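Caring for Silver and Gold at Home
Pastach Workshop Notes
By Radoslava Vaněk

Many people bring me a chain which they believe is ruined, and in most cases it is only dirty. I repair jewelry for many years already, first in my father's shop and now in my own, and I wrote down the advice that I repeat most often at the counter.

Washing gold

Put warm water in a small bowl, not in the sink. Add 2 drops of plain dish soap without lotion. Let the ring stay in it for fifteen minutes, then brush it with a baby toothbrush, also from the back side, where the hand cream collects under the stone. Rinse in a second bowl. Dry with a cotton cloth. Paper towel is made from wood and with time it makes small scratches on a polished surface.

Do not wash in this way pearls, opals, turquoise or anything where the stone is glued. For pearls use a cloth that is a little damp, and lay them flat overnight so the silk can dry.

Silver that became dark

For a plain silver chain, the foil method is good. Cover the bottom of a glass dish with aluminum foil, shiny side up or down, it makes no difference. Put the chain on the foil, one spoon of baking soda over it, and pour hot water until it is covered. After 4 minutes look at it. There will be a smell like eggs. If the chain is still yellow, repeat with new foil.

Please do not do this with silver that was made dark on purpose. A customer of mine, Mr. Moffat, put his grandmother's brooch in the dish and all the black in the pattern went away. I could put it back, but it took me an afternoon and it is not quite the same brooch.

Toothpaste I don't recommend for any metal. It is too rough.
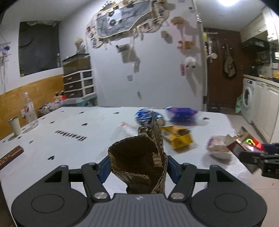
Corrugated cardboard, torn and twisted.

Storing

Silver wants little air and no rubber. Use a small plastic bag with a zip, press out the air, and put one piece in each bag. Close the clasp of a chain before you put it away, and leave the clasp and a short end outside the bag, then the chain cannot make a knot. Rubber bands will leave a black line on silver, even through paper.

Do not keep jewelry in the bathroom. The steam is bad for silver and worse for pearls.

Opening a knot in a fine chain

Lay the chain on a plate and put one drop of baby oil on the knot. Take two sewing needles, push both in the middle of the knot, and move them slowly apart. Do not pull the ends. When it is open, wash the chain with soap as I described for gold.

Checking the stones

Hold the ring near your ear and tap it with a finger. If you hear a small click, a stone is loose and you should stop wearing the ring until somebody has looked at the prongs. Another test is to pull the ring gently over an old nylon stocking. A prong which is lifted will catch the thread.

The workshop is closed for the first week of August. Repairs that are ready can be collected before that from Lowri Rees at the counter.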